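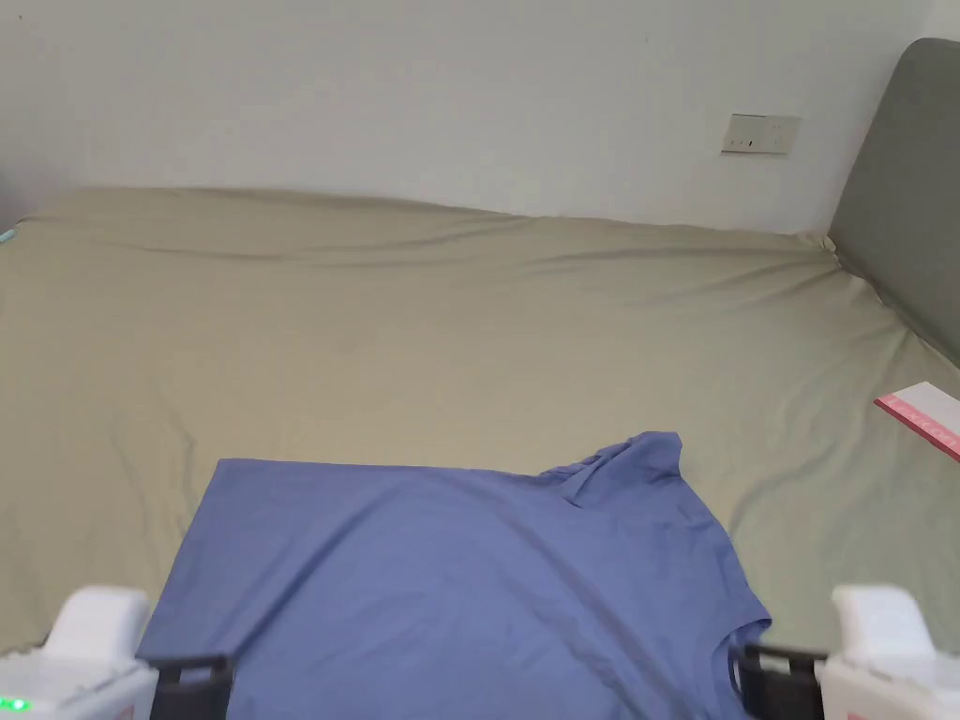
I have been trying to go to bed at 10 for most of my adult life, and I am bad at it. The plan is always the same. Dishes, teeth, one glass of water, lights off. Then I remember that I never compared the two kinds of gutter guard, and it's suddenly past midnight and I know a lot about gutters. The bed is not to blame. It's large, it has an olive sheet on it with wrinkles I keep meaning to do something about, and it has never once asked me to read a forum thread.

In December I bought a sleep tracker from a company called Numow, a rubber band with a light in it that you wear on your wrist. It gives you a score out of 1000. My first night I got 3. I assumed that was a fault, so I wrote to them, and they wrote back very kindly to say the band was working as designed.

After that I got competitive. I quit coffee after lunch. I bought a Vidon lamp that turns orange in the evening and makes the kitchen look like a submarine in trouble. I read the first half of a Skidska paperback, one of those long gloomy family sagas, which did put me out a few times but also made me worry about timber prices.

By spring I was scoring around 800, and I felt exactly the same. Tired at three in the afternoon, wide awake at eleven at night, ready to learn about gutters.

The band lives in a drawer now, with its charger - or with a charger, anyway. I still have the lamp. Last night I got in at 10:15 with the book and made it to the part where the uncle sells the horses, and then I got up to check whether we had any eggs.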